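Femi Jibrin
@femijibrin
August

Shop update from the back corner of Neltmont, where I am teaching two robot arms to do chores I don't do at home. A thread.

The arms live in a black fabric tent. Ese Olatunji says it looks like a very serious puppet theater. Ese also sewed it, so I take the note.

Tonight's job was the view from the wrist camera. I wanted to see past the fingers. I can now see mostly fingers. 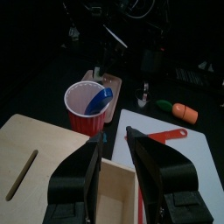

Wrist cam, red cup dead ahead. Spoon is the blue one. Carrot is for morale.

I printed those fingers at 2 in the morning and made them chunky on purpose. The skinny ones snapped. The chunky ones block the view. Pick your misery.

Lighting is next. The back of the table is a cave. Chibuzor Sani has offered a shop lamp "with character," so I assume it flickers.

Cable routing is still at the "don't look up" stage. I bought 32 clips for it and they are in a drawer, neatly.

Speaking of drawers. Tobiloba Ojo built me a wooden box with one, and it has eaten my whole month. Opening a drawer is easy until you have to explain it to a motor.

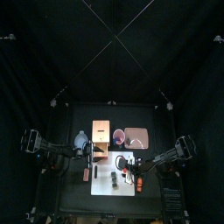 Both arms over the table. Left one has business with the drawer, right one is over the white board.

Folder of saved runs is at 1639. I've watched far too many of them on my phone in line for groceries.

Best streak on the drawer so far is 29 clean pulls. Then I invited people over to watch and you can guess the rest.

Ayodele Uzor asked when it'll do dishes. Ayodele, it's a cup and a spoon. Let us have this.

To do: lamp, clips, slimmer fingers that don't snap, sweep up before Ese sees the floor.

If anyone at the shop has borrowed my small hex key, the arms and I would like it back.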